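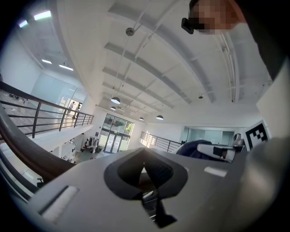
**mopbucket_ray** wrote:
I clean offices for a living, and every October somebody asks if I'm scared a robot will take my job. Not yet! Floors, sure. But look at a place like this one, with lamps hanging over an open atrium, railings on both sides and a thick wood handrail sweeping around in a curve. How does a machine dust that? My boss got a quote from Zalier for 4,000 a month and it was floors only.

**tinsnip** wrote:
Handrails are easy though. Long smooth shape, one cloth, go. Our shop has a Strobel arm that wipes down fixtures all night and I've had to rescue it 2 times.
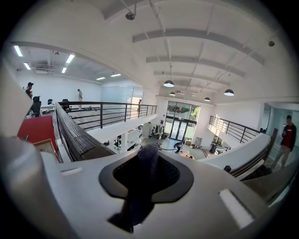
And those were both my fault (left a clamp on the bed, oops). I'd trust it with a rail before I'd trust my nephew.

**mopbucket_ray** wrote:
Your arm is bolted down, man. Mine would have to get up the stairs first.

**halfpint_lu** wrote:
Kinda with Ray. The Ketska unit at my sister's folded 11 towels while I drank a whole pot of coffee. Nice folds! But cloth is hard. It bunches up, it slides, and the thing has to know which side is dirty.

**tinsnip** wrote:
Slow is fine if I'm asleep. Anyway, the Jeststead newsletter had a piece on wiping and I think they're closer than you guys do.

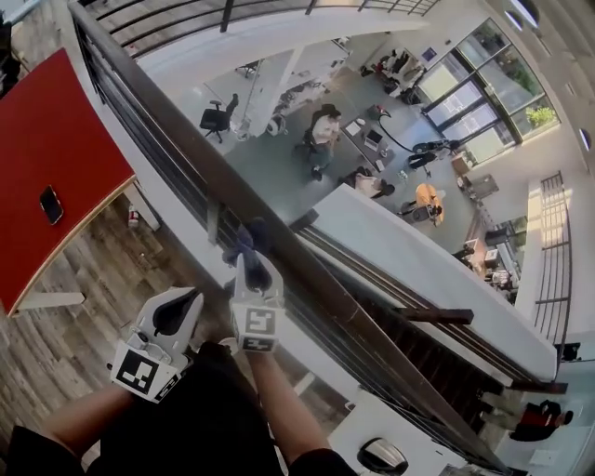
*Jeststead Shop Notes, p. 181*

Pinching a crumpled cloth over the rail is where I'd start too. Grab it, drag it, flip it, drag it back.

**mopbucket_ray** wrote:
Pinching it I believe. Now do the underside and all those balusters. I'll give you five years on the rail and twenty on the balusters.

**halfpint_lu** wrote:
Ten on the balusters. Does the Strobel do windows?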